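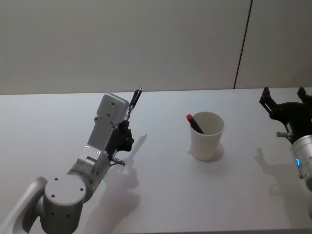
Mesa de pruebas, dos brazos, vaso blanco y rotulador de tapa roja.

Beatriz Henriques
17 de marzo

Hilo sobre lo que hemos hecho con las pausas en las demostraciones. Es un resultado pequeño, pero nos ha cambiado la forma de grabar y quizá le ahorre tiempo a alguien que trabaje con dos brazos.

La tarea: sacar un rotulador de un vaso con un brazo, pasarlo al otro y dejarlo sobre la mesa. El vaso tiene que quedar de pie. Si se vuelca, el intento cuenta como fallo aunque el rotulador llegue bien.

Grabamos 230 demostraciones por teleoperación. Las hicimos entre Nuno Calado y yo. Nuno es bastante más rápido y yo paro mucho antes de cerrar la pinza. Al principio no le dimos importancia.

La política es de imitación, con bloques de acciones, sin nada especial en la arquitectura. Entra la imagen de la cabeza más el estado de las articulaciones, y salen las posiciones objetivo de los dos brazos. El código de entrenamiento es el de siempre en el proyecto Cultenex.

El problema que teníamos: el brazo llegaba encima del vaso y se quedaba quieto. A veces arrancaba solo al cabo de un rato y a veces había que cortar el intento. La pinza abierta, a la altura correcta, y ahí se quedaba.

La explicación es conocida. Si el operador para mucho rato en el mismo sitio, hay muchos instantes casi iguales cuya acción correcta es "no te muevas". La red lo aprende. Como solo ve el presente, no tiene manera de saber cuánto lleva parada.

Lo primero que probamos fue quitar todos los tramos sin movimiento. Umbral de velocidad sobre las articulaciones de los dos brazos, y fuera lo que quedara por debajo. Es lo que hace casi todo el mundo y lo que habíamos hecho en tareas de un solo brazo.

Con dos brazos va mal. En el traspaso hay un momento en que un brazo sujeta, el otro ya ha cerrado, y los dos esperan a que el agarre se asiente. Esa pausa es corta y hace falta. Al borrarla, el primer brazo suelta demasiado pronto.

Afonso Pacheco propuso separar las pausas según lo que hacen las pinzas. Si ninguna ha cambiado de consigna poco antes, la pausa se trata como duda del operador y se recorta. Si alguna acaba de abrir o cerrar, se conserva entera.

La regla cabe en 2 condiciones y se aplica después de grabar. No hay que repetir demostraciones ni etiquetar nada a mano. El único parámetro delicado es la ventana de tiempo tras el cambio de consigna, y con un valor razonable funciona.
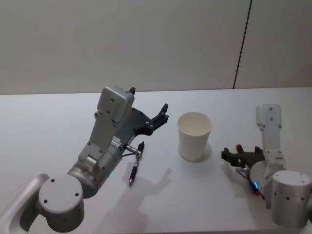

Para evaluar hicimos 35 intentos por política, con las mismas posiciones iniciales del vaso marcadas en una plantilla. La plantilla se retira antes de cada intento para que no salga en la imagen. El orden de las políticas se sorteó y quien puntuaba no sabía cuál estaba cargada.

Comparamos la política entrenada con todo, la del recorte por velocidad y la del recorte según pinzas. Mismas demostraciones de partida, misma semilla, mismo número de pasos de entrenamiento.

Resultado: con el recorte por velocidad fallaron 5 intentos, todos en el traspaso. Con el recorte según pinzas fallaron 2, los dos por volcar el vaso al sacar el rotulador. La política entrenada con todo queda claramente peor que ambas, casi siempre por quedarse parada.

Advertencia: con 35 intentos, la diferencia entre 5 y 2 no demuestra gran cosa. Lo que me convence más es el tipo de fallo. Las caídas en el traspaso desaparecen, y esa es justo la parte de la tarea que la regla debía arreglar.

También miramos el tiempo por intento. Los dos recortes dan ejecuciones parecidas en duración, así que conservar las pausas del traspaso casi no cuesta nada.

Cosas que no hemos probado: otros objetos, otras alturas de vaso, pinzas con sensor de fuerza. Con sensor de fuerza probablemente se pueda hacer mejor, recortando hasta que el agarre sea estable. Nosotros no lo tenemos en estos brazos.

Tampoco sabemos qué pasa si se da historia a la red. En teoría debería distinguir una pausa que empieza de una que lleva rato. Conceição Teixeira lo intentó el año pasado en otra tarea y la política acabó copiando la acción anterior, que es otro problema clásico.

Un detalle práctico: comprobad que la consigna de la pinza y la posición medida están sincronizadas antes de aplicar la regla. Nosotros las teníamos desfasadas y la primera versión conservaba las pausas equivocadas. Lo vio Florêncio Fonseca al dibujar las curvas de una demostración suelta.

Otro: el recorte deja saltos en la imagen. Si la sombra o el cable cambian un poco entre el instante anterior y el posterior, el modelo no parece notarlo. Lo que sí molesta es cortar en medio de un bloque de acciones, así que recalculamos los bloques después de recortar.

Sobre la grabación: ahora a los operadores se les pide que no corran. Antes insistíamos en moverse sin parar y salían agarres torcidos. Se puede dudar encima del vaso el tiempo que haga falta y luego se limpia.

Me preguntan por mensaje si esto sirve con operadores muy distintos entre sí. En nuestros datos sí: tras el recorte, las demostraciones de Nuno y las mías tienen duraciones mucho más parecidas. Pero somos dos personas que llevan tiempo con el mismo equipo.

El guion de recorte lo subiremos al repositorio en mayo, cuando esté separado del resto del código. Lee un archivo por demostración y escribe otro con los índices conservados, sin tocar los originales.

Si alguien tiene datos de traspaso entre dos brazos y quiere que lo pasemos por ellos, que me escriba. Interesan sobre todo tareas en las que haya que esperar a algo con las pinzas quietas desde hace rato, porque ahí la regla debería fallar y queremos ver cuánto.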